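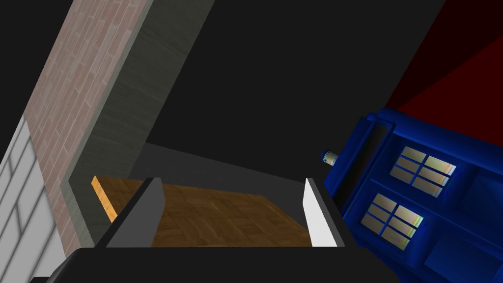 Resposta automática de ausência é a mensagem que um servidor de correio envia em nome de um usuário que não pretende responder tão cedo. A função existe na maioria dos sistemas corporativos, e o texto costuma prometer retorno "com a maior brevidade possível", unidade de tempo que nenhuma norma define.

Funcionamento
O servidor guarda uma lista de remetentes já avisados e responde a cada um uma única vez por período. Sem essa lista, duas caixas ausentes podem trocar cortesias indefinidamente. No servidor Coltura, o período padrão é de 4 dias e o texto aceita até 200 caracteres - limite que os diretores consideram ofensivo.
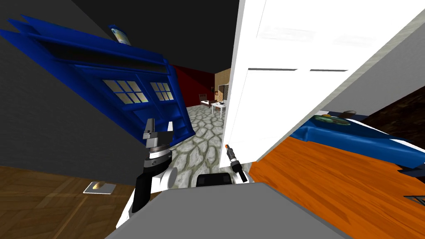
Mensagens de listas de discussão e boletins são em geral ignoradas, desde que tragam os cabeçalhos adequados. Quando não trazem, a lista inteira fica sabendo das férias de alguém.

História
O caso mais citado é o da Avstead, onde, num mês de janeiro, 49 caixas passaram a se responder mutuamente. Obed Kwofie, autor do relatório interno, observou que foi a semana de maior comunicação entre os departamentos.
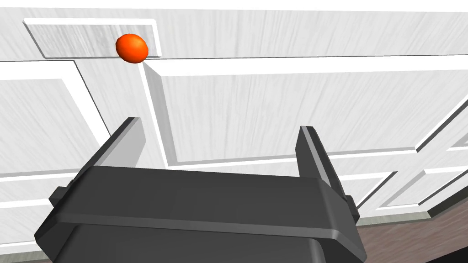 Vol. 5, n.º 4
O módulo Arumugam, de Wing-yan Hsieh, introduziu textos distintos para remetentes internos e externos. Os internos costumam receber a versão mais curta.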